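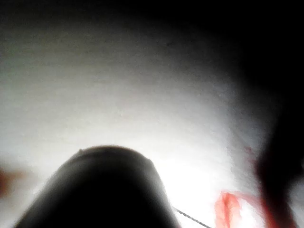 Refrigerated freight, produce lane rates and rejected loads

kyadav_reefer
Wednesday, February 1, 2023
Had a load of romaine rejected at the Figueiredo dock. 879 cartons, pulp temp 41 on arrival against a spec of 36. Reefer download shows setpoint 34 and return air steady for the whole trip. Shipper says it was precooled. Carrier is being asked to eat the claim. Who has won one of these with only the download?

rbarros
The download shows air temperature. It does not show pulp temp at loading. Did the driver probe at origin and write it on the bill? Without that you have a clean bill of lading, and the claim usually follows the carrier.

kyadav_reefer
Sealed trailer, driver not allowed on the dock. Bill is marked "shipper load and count."

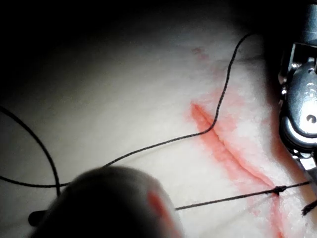 Pad with a stained slit, knot toward the lower right

C_Amaral
Then I disagree with rbarros. Shipper load and count plus a continuous record at setpoint is a decent defense. A trailer unit holds temperature and does very little to pull it down. Look at the first two hours of return air. If it climbed after the doors closed, the product went in warm.

rbarros
"Decent" is generous. We had 617 cartons of celery in August with the same paperwork and settled for roughly half. Setpoint proves nothing if the chute was torn or the load was tight against the front wall.
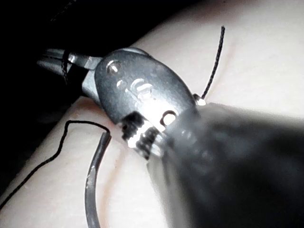
Ask for the precooling log as well. Vacuum tube times are normally recorded by lot, and the lot numbers should be on the carton labels.

simek_b
Seconding the log. Also check whether the receiver probed the tail only. Okumard recorders are cheap enough to put one at the nose and one at the tail.

kyadav_reefer
Return air rose 3 degrees in the first hour, then came down slowly. Log requested. Receiver probed 2 cartons, both at the tail.

C_Amaral
Get an independent inspection before it is dumped – that matters more than the download.

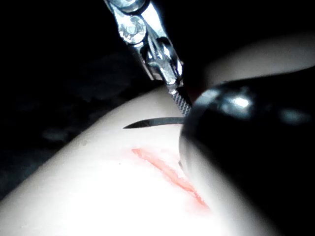 Needle driver holding a curved needle over a synthetic skin pad

rbarros
Agreed on the inspection. Still would not count on full recovery.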